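Basholm Career Changers Get a Handbook of Their Own

May
By Samuele Bellini

If you have ever sat in a parked car before a shift and wondered what else you might be good at, there is a new book with your name all over it. "The Second Start" came out this month from Gromier, the small press on the north side of Basholm, and the first printing of 2,000 copies is already moving quickly through local shops and libraries.

The book grew out of the evening workshops that Gerance has been running for adults who want to change their line of work. Anyone who has been to one knows the feel of them: coffee in paper cups, chairs pushed into a circle, people who arrived saying they had no skills and went home with a page full of them. I sat in on two sessions last winter and came away wanting to rewrite my own resume (I did, and it is much better now!).

Author Lena Demissie spent 11 years in hotel management before she retrained as a career coach, and she writes the way she teaches. The chapters are short. The exercises can be done with a pencil at the kitchen table. There is a terrific one early on where you write down everything you did at work in a single week, including the stuff that never makes it into a job description, like calming down an angry customer or figuring out why the schedule keeps falling apart. Then you go back and give each thing a name an employer would recognize.

"People come in and tell me they just answered phones," Demissie said at the launch, which filled the upstairs room at the Basholm library. "Then we talk for half an hour and I find out they trained every new hire for six years."

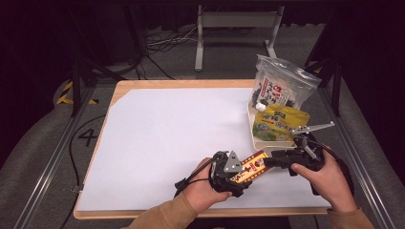
The middle section is the one I keep lending out. It deals with the money side of a career change, and it does so in plain numbers. Demissie asks readers to work out what they would need to get through a few months of lower pay, and she walks through the sums for a reader who has put aside $3,000 and wants to take a part-time certificate course. It isn't glamorous reading, but I have never seen it done so clearly, and it takes a lot of the fear out of the thing.

She is also very good on interviews. Her advice on explaining a gap in your work history runs barely a page and a half, and you could learn it by heart over lunch. The sample answers sound like something a person would say out loud, with the pauses left in.

A smaller chapter covers asking for help from people you already know, from old coworkers to the parent you chat with at pickup. Demissie includes the text of three emails you can copy, and the shortest is only four sentences long. One woman at the launch told me she had sent it that same afternoon to a former boss and was already nervous about opening her inbox.

Gerance will build its summer workshops around the book, with evening groups starting at 6:30 p.m. and a daytime group for people who work nights. Some 900 people have come through the program so far, and many of their stories appear in the book with the names changed. Places are free, though you do need to sign up ahead at the library's front desk. Copies of the book can be borrowed for the length of the course.

Gromier says a large-print edition is on the way, along with a workbook that has extra room for the exercises. I can't wait for that one, as my margins are completely full.

Comments

dotty_k
Did the weekly list exercise last night and filled four pages. My husband started his own halfway through!

Raymond P.
Is the daytime group open to people who are retired but want part-time work? The library wasn't sure when I called.

marshroad22
Went to the workshops two years ago and I'm now in dental billing and love it. Glad to see Lena put it all in a book.

T. Okafor
Good write-up, but please say which shops have it. I tried two and they were both out.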